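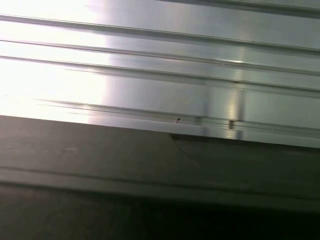
Aluminum profiles: frequently asked questions

This page covers the grooved aluminum extrusions in the Stestix range: finish, cutting, joining, cleaning and ordering. Questions on load tables and custom dies are handled separately by the technical desk.

Surface and finish

What are the long grooves on the face of the profile for?

It depends on the series. On slotted series, the deep grooves take T-nuts and panel edges. Shallow grooves on closed faces carry no load and do not accept hardware. They break up a wide flat face and give a reference line for drilling. The section drawing for each profile shows which grooves are functional. Do not judge by appearance alone, as a shallow groove and a narrow slot can look alike from the front.

Why does the same profile look white in one spot and blue-gray in another?

Bright aluminum reflects whatever is near it. Under a strong lamp or next to a window, part of the face can look almost white and the groove edges in that area become hard to make out. Move the light or change your viewing angle before deciding that the finish is uneven. A true shade difference stays in the same place on the metal when the light moves.

Is the metal coated?

Mill finish profiles are not. They are supplied as extruded, with light die lines running lengthwise. Anodized profiles have a thin oxide layer and resist fingerprints and light abrasion better. Both are silver in color and are easily confused once unwrapped. Check the bundle label, or test continuity with a multimeter on the surface: anodizing is an insulator, bare aluminum is not.

There is a small dark speck on the profile. Should I return it?

Wipe it first with a damp cloth and a drop of dish soap. Cutting residue, dried oil and saw dust collect along lips and steps and look like pits from a distance. If the speck stays, run a fingernail over it. A mark you can feel may be a pit, a small hole or an embedded particle. Inclusions on a visible face are covered under the finish warranty. Marks inside a slot are not.

I can see a faint vertical line across the face. Is it a crack?

Possibly, but there are other explanations. A line across the length can be a butt joint, a scribe mark, a clamp mark, or the reflection of something standing nearby. Look from a second angle. A reflection moves and a joint stays put. If you did not join two lengths at that point and the line catches a fingernail, take the load off the profile and contact us before using it again.

Cutting and drilling

Which blade should I use?

A carbide-tipped blade with a triple-chip grind, made for non-ferrous metal, with a neutral or negative hook angle. Wood blades grab. Clamp the profile on a flat face with the stepped lip away from the fence, otherwise the part rocks and the cut is out of square.

Do I need lubricant?

Yes, for both sawing and drilling. Stick wax is sufficient for occasional cuts. Use a mist system or brush-on cutting fluid for more than 20 cuts in one session. Chips welded to the teeth are the usual sign that the blade is running dry.

How do I cut a notch in the lower lip?

Mark the notch on the outside of the lip, drill a relief hole at each inside corner, then saw down to the holes and file the base flat. Keep the notch away from joints. A notch shortens the bearing length of the lip, and any panel resting on it needs support on both sides of the opening. Deburr the inside edges as well as the face, particularly if a cable will pass through.

My drill wanders on the smooth face. What can I do?

Center punch first, or use one of the shallow grooves as a start line. Step up through drill sizes for larger holes. Avoid drilling directly through a slot lip.

Joining

Can two lengths be joined end to end?

Yes, with an internal connector or a backing plate. Both ends must be square and deburred. Line up the grooves before the step at the bottom edge: a small offset in a groove is easy to see on a reflective face, while the same offset along the lip is less obvious. Tighten the screws nearest the joint first, then check alignment again – the connector can pull one length sideways as it seats.

How wide may the gap be?

Visible joints should close fully under hand pressure before tightening. On long runs indoors a small thermal gap is acceptable where the drawing shows one. Aluminum expands more than steel, so a run fixed to a steel frame needs slotted holes at one end.

Are Clindevis brackets compatible?

The 9 series is. Other series use a different slot width and the Clindevis nut will turn in the slot instead of locking.

Can I use steel screws?

Stainless or zinc-plated screws are suitable indoors. Outdoors or in damp rooms, use stainless with a nylon or coated washer to limit galvanic corrosion. Apply anti-seize compound where stainless screws go into tapped aluminum.

Cleaning and care

What should I clean it with?

Warm water, a mild detergent and a soft cloth, wiping along the length. Do not use oven cleaner, lime remover, bleach or anything strongly alkaline. These etch bare aluminum and cloud anodizing within minutes, and the effect cannot be wiped off.

How do I get dirt out of the grooves?

Use a nylon brush or a wooden skewer wrapped in cloth. Compressed air works for loose chips; wear eye protection. Steel brushes leave particles behind that rust and stain the surface.

Can scratches be polished out?

On mill finish, light scratches can be blended with a fine abrasive pad worked lengthwise. The blended area will look slightly different from the rest of the face, so work a full band between two grooves and stop at the groove edges. Anodized scratches cannot be blended. The pad removes the layer and makes the damage larger.

Ordering and storage

What is the minimum order?

One length for stock profiles. For cut-to-size orders the minimum is 2 pieces per profile. Orders above 1,000 pieces are scheduled individually, and our plant closure in July should be allowed for.

Will separate orders match in shade?

Mill finish varies from batch to batch. If all parts will be seen side by side, order them together and ask for a single batch. Note this in the comments field, as it cannot be added after picking.

How should profiles be stored?

Flat, dry, and supported at regular intervals, with the paper interleaf left in place. Remove plastic wrap if there is condensation under it. Water trapped between stacked faces leaves gray stains. Do not slide lengths out of the bundle; lift them.

Who do I contact about a defect?

Send the bundle number, the profile code and two photos to Anca Rusu at the quality desk. Take the photos at different angles to the light, so that glare on the metal does not hide the same area twice. Drawing and tolerance queries go to Giang Trương.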